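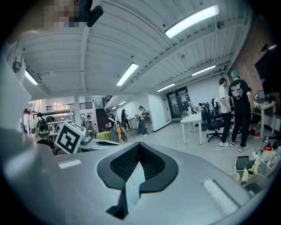

Workshop lighting tips: what's worth doing and what isn't

Most advice on lighting a workshop was written by people selling lights. I have read a good deal of it, bought more of it than I should have, and this page is what I kept after the rest went in the trash.

Start with the ceiling you have. If it's white, leave it alone. White corrugated metal throws back plenty of light, and the paint brands that promise a "reflective" finish have never shown me a difference I could see from the floor. If it's dark, paint it any flat white. Two coats. Do it before you buy a single new fixture, and then wait a week and see whether you still want one.

Tube lights still make sense over a big open room. People will tell you to rip them out and start over. I wouldn't. If the fixtures are sound, clean them first. Turn the power off at the breaker, let the tubes cool, and wipe the tubes and the housing with a cloth that is barely damp. Let everything dry before the power goes back on. Sawdust sticks up there for years. When I finally cleaned mine in December I had already filled a shopping cart with replacements, and I emptied the cart.

Swapping fluorescent tubes for LED ones is fine, but read the label on the ballast before you order. Some LED tubes work with the old ballast, some need it bypassed, and the box is often vague about which. Bypassing means rewiring. If you aren't comfortable with that, pay an electrician.

Brick walls eat light. A red brick wall looks handsome and does nothing for you at the bench. I don't paint brick, partly out of stubbornness and partly because paint on a damp wall peels. Put storage along that side and the benches somewhere brighter.

Screens on the wall. Fine, if you look at them. Hang one where no tube reflects in it, and check this with the screen off, standing where you'll really stand. A dark screen shows every reflection at once. Preben Mikkelsen hung his first and checked afterward, and he now has four extra holes in his wall.

Light at the bench matters more than light on the ceiling. You want it coming from the side opposite your working hand, low enough to reach into the openings and slots of whatever you're fixing. Dark mesh and black rubber swallow overhead light completely. I tried the Lutatico clamp lamp, and the arm droops. The Lelitz one holds its position but the switch is on the cord, behind the bench, where I can't reach it. A plain gooseneck lamp for $20 has outlasted both.

Paper tags. I was against them, having seen too many systems that lasted a month. A small colored tag on a tool that's waiting for a repair does help in a shared room, provided it stands up where a person will see it. Lay it flat and it's gone by lunch. One line on it is enough. Don't make a color chart. Stojan Kelmendi made one with 11 colors and had to carry it in his pocket.

Motion sensors: skip them over benches. You hold still to do careful work, and the lights go out. They're all right in a stairwell.

"Daylight" bulbs are a matter of taste. They look blue to me. Try one before buying a case, and don't mix them with warm ones over the same table if you're matching paint or stain.

Magnetic strip lights from Verstraete: I had high hopes. The magnet is strong and the battery door is weak. Tape fixes it.

Updated Mar 24, 2022, to take out the section on skylights. Mine leaks.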